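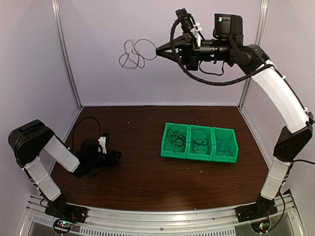 Readers in Hallach say they learned of the new bus timetable only when they were already waiting at the stop, and one of them asked why no paper copy was sent to the homes. The change started on November 2, 2024. Line 25 between Hallach and Iton now makes 9 trips per day in each direction, and the last bus leaves Iton one hour earlier than before.

The operator, Adham Lines, answered that the evening trips had few passengers. In March it received 134 written comments on the plan, most of them against the earlier last bus. The stop at Sung Bridge stays open, but only for the morning trips.

Monthly tickets keep the same price. The printed timetable can be taken at the Iton station office.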